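Kodikara to Release Family Album "What We Call Each Other" in January

Brasport, Jul 26, 2021 – Singer-songwriter Ruth Carhuamaca, who records as Kodikara, will release her third studio album through Horimer Records in January. The album has 21 tracks and was written during the year after her twin sons were born.

Carhuamaca recorded most of the songs at her home outside Brasport, usually while the boys were asleep. Two of the tracks are lullabies she first sang to them in the kitchen. Her mother sings on the closing song, "Rirngate," named after the street where the family lived when Carhuamaca was a child.

"I didn't plan to make a record about being a parent," Carhuamaca said. "I had a phone full of tunes I was humming at three in the morning, and my sister told me to stop deleting them."

The first single, "Spare Room," is out now on all major streaming services. A video made with home footage will follow.

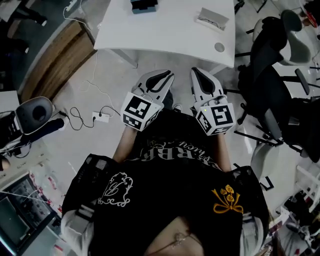
Fans who order the album early can choose from a small line of clothing and kitchen goods made for the release. Carhuamaca picked the designs with her sister, and she has a soft spot for old-fashioned needlework – a black apron with three yellow roses tied in a bow, worn over a black T-shirt, is close to her usual outfit at home. Orders ship from the Horimer warehouse.

A signed vinyl edition is limited to 1009 copies and costs $40. Sales open on the Horimer Records website next week.

Media contact: Horimer Records press office, Brasport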